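Furniture > Meeting & Break-Out > Tables and Chairs
7 min read

Salix Meeting Set: marble-pattern table with curved-back chairs

Every furniture maker now sells a "soft" meeting set, and most of them are a kitchen table at a contract price. The Salix set is sold through Nilasau in two pieces you can order separately: a long table with a white marble-pattern top, and an upholstered chair in gray with thin black metal legs. I have bought office furniture for long enough to distrust anything sold with the word "hospitality" in the first line of the brochure, so this page sticks to what the pieces are like to own.

The table

Start with the top, as the top is what sells it. The pattern is white with thin gray veins, kept fairly quiet. Loud veining looks expensive in a showroom and like a hotel bathroom after a month, so credit where due. It is a printed pattern, and nobody should be charging you stone money for it. If a dealer starts talking about marble without the word "pattern" or "effect" after it, ask for that in writing.

A pale top shows coffee rings. The brochure says it wipes clean, and it does if you wipe it the same afternoon. Leave a ring over a long weekend and you will be there with a cloth and a bit of dish soap for longer than you'd like. Pen comes off. Permanent marker came off our sample after three goes, leaving a faint dull patch that shows only when the light is low. Don't use scouring pads, and don't use the spray that comes in the orange bottle from the janitorial catalog, whatever the label says about all surfaces.

The edges are the part I'd look at before ordering. On the first sample one corner had a seam I could catch with a fingernail. The second was fine. Run your hand along all four sides when it's delivered and before you sign. Arsen Harasym in the Nilasau returns office was decent about the swap, though it took two emails and a photo to get there.

There is no cable tray and there are no power sockets in the top. Nilasau calls this a "clean surface." You may call it an extension cord on the floor. A clip-on tray made by Chatzigeorgiou fits underneath and costs extra, and I think it should have been in the box.

The chair

I expected to dislike the chair and I mostly don't. The backrest curves round far enough to hold you at the sides, so you sit in it properly, and it tucks in at the end of the table without sticking out into the walkway. The gray upholstery hides lint better than the charcoal version did, and much better than the oatmeal, which I would not put in any building where people eat lunch.

Now the complaints. The legs are thin. They look good and they hold up, but thin metal legs on a hard floor need decent glides, and the ones supplied are cheap plastic caps that click when you slide the chair back. Replace them with felt on day one. Check the felt again in May or whenever you do your yearly round, because grit gets into it and then it works like sandpaper.

The seat is fine for an hour. After two, people start shifting around. Femi Okeke's team used the set for all-day planning meetings and asked for their old task chairs back by the second one. Nilasau lists it as suitable for "extended collaboration," a phrase with no number attached to it that I could find.

It doesn't stack, either. If you clear the room for events, you'll be carrying chairs one at a time and looking for somewhere to put them.

Where it works

It belongs in open space more than in a closed room. Put it on a polished gray floor near a white column and the gray and white will look planned, even if you took whatever color was in stock. Open offices with a mezzanine are a good match on looks and a mixed one on sound, as a hard top and a hard floor do nothing for noise. Two conversations at either end of the table will get in each other's way. A rug helps. Nilasau will also sell you acoustic panels, of course.
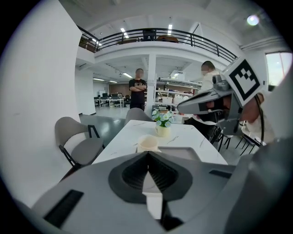 Keep whatever you put in the middle low. A small vase of flowers is plenty, and a pale blue and white bunch goes with the top far better than the big red arrangements our reception supplier kept sending. Tall things get in the way of faces across the table, and people will move them to the floor, where somebody kicks them over.

Price and delivery

The code is 2412 for the table with the gray chairs. Lead time is quoted as 20 working days. Ours took longer, and the explanation changed each time I called. The chair glides and the cable tray are priced separately. Returns are accepted if the packaging is kept, so find a corner for the cartons until you've checked every edge.

Nilasau gives a guarantee of 3 years on the frame and leaves the upholstery out of it. Ask why. Agustina Echeverría, who handles the trade accounts, told me fabric wear is "down to the user," and I suppose it is, but Pramness covers the fabric on its nearest equivalent and charges less for the chair. The Pramness table is worse, with veining you could read from the parking lot, so buying their chairs with this table is a reasonable way out if the grays match. Get swatches of both first and look at them in daylight.

I'd buy the table again at a discount. I'd buy the chairs for a break area and keep the task chairs for anyone who has to sit through the whole day.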